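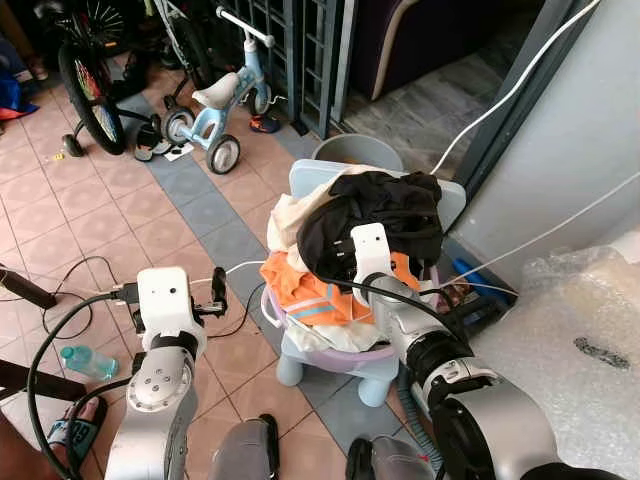
Un vêtement noir posé tout en haut de la pile de linge.

Pourquoi la batterie de l'appareil photo se vide-t-elle ?

Tu as sûrement déjà vécu ce moment agaçant : tu veux photographier le chat qui bâille, tu appuies sur le bouton, et l'écran s'éteint. La batterie est vide ! Mais vide de quoi, au juste ? Si tu la secouais, tu n'entendrais rien couler.

Dans une batterie, il y a deux côtés, séparés par une paroi très fine. Entre les deux voyagent des particules minuscules, bien trop petites pour tes yeux, qu'on appelle des ions lithium. Quand l'appareil est allumé, les ions passent tranquillement d'un côté à l'autre à travers la paroi. Pendant ce temps, d'autres particules, les électrons, font le tour par l'extérieur, dans les fils et les circuits – et c'est ce petit courant qui allume l'écran, bouge l'objectif et enregistre ta photo.

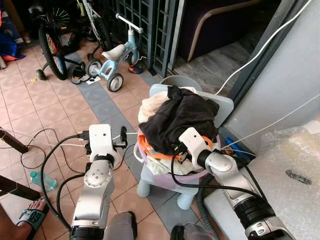 Le chargeur, lui, fait le travail dans l'autre sens. Il prend l'électricité de la prise et s'en sert pour ramener les ions à leur point de départ. Imagine que chaque ion soit un vêtement, comme ceux du panier lilas : se servir de l'appareil, c'est sortir les habits un par un, et recharger, c'est les remettre tous dedans. Quand le panier est plein, le chargeur s'arrête, et souvent une petite lumière change de couleur.

Et le froid, alors ? En janvier, Ilaria Carbone emmène sa classe photographier les oiseaux à Bornano, et les batteries faiblissent toujours plus vite qu'en été. Les ions se déplacent moins facilement quand il gèle. Ses élèves gardent donc une batterie de rechange au chaud dans une poche – sans clés ni pièces de monnaie à côté, bien sûr ! Et si un jour une batterie te paraît gonflée, n'y touche pas et préviens vite un adulte.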